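Siritz Faucets and Sink Fittings - Frequently Asked Questions
Last revised 01/02/2025

Which faucets fit a sink with one hole?
All Enside single-lever models fit one hole. Two-handle models need three holes unless the listing says otherwise. An unused hole can be closed with a Siritz cover plate, sold separately in the same finishes.

What water pressure do I need?
Each model sheet lists a minimum and a maximum. If your house pressure is above the maximum, fit a pressure reducer ahead of the shutoff valves. Damage from excess pressure is not covered by the warranty.

What is the difference between Enside 149 and Enside 200?
The number is the spout reach in millimeters. The cartridge, hoses and mounting nut are the same, so spare parts are shared. For deep double-bowl sinks, choose the 200.
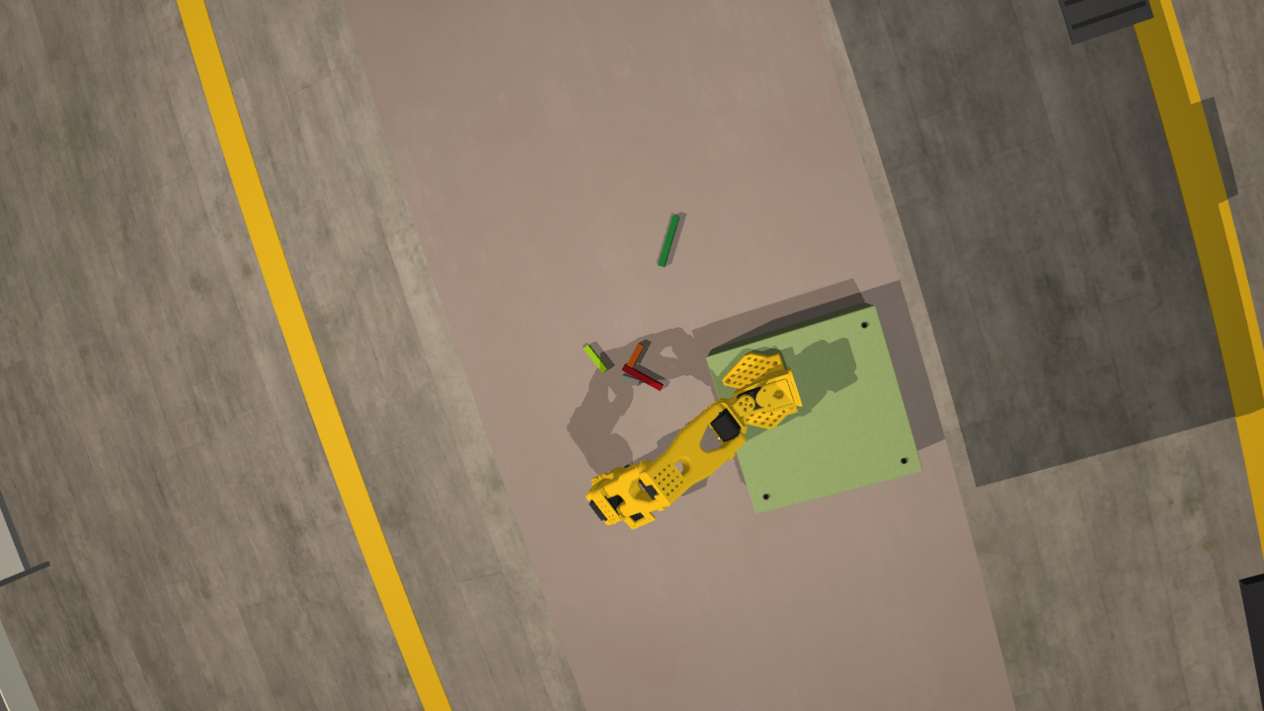
Yellow arm on its green base plate, computer rendering.

Can I use scouring powder on the brushed finish?
No. Use a soft cloth with water and mild dish soap, and wipe along the grain. Cleaners with bleach or acid will stain the finish - this includes most descalers. For scale on the aerator, unscrew it and soak it in white vinegar, away from the faucet body.

The handle has become stiff. Is the cartridge worn?
Usually it is scale. Shut off both valves, remove the handle and lift out the cartridge. Rinse it, grease the seals with silicone grease and refit. If it is still stiff, order part 2000, which fits all Enside models.

Are Benedetti hoses compatible?
Yes, if the thread matches. The Rirkholm pull-out spray is the exception: it has its own coupling and takes only the Rirkholm hose, 900 mm long.

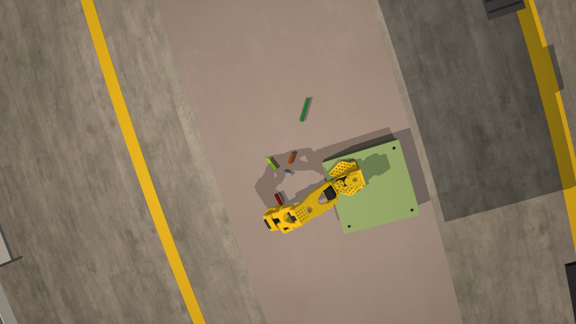 A customer wrote in that the Rirkholm hose would not retract after she replaced it, and that moving the weight lower on the loop fixed it. We agree with that advice. The weight should hang clear of the shutoff valves and the trap at full extension.

Do you sell the mounting nut separately?
Yes, with its rubber washer. Hand-tighten first, then a quarter turn with a basin wrench.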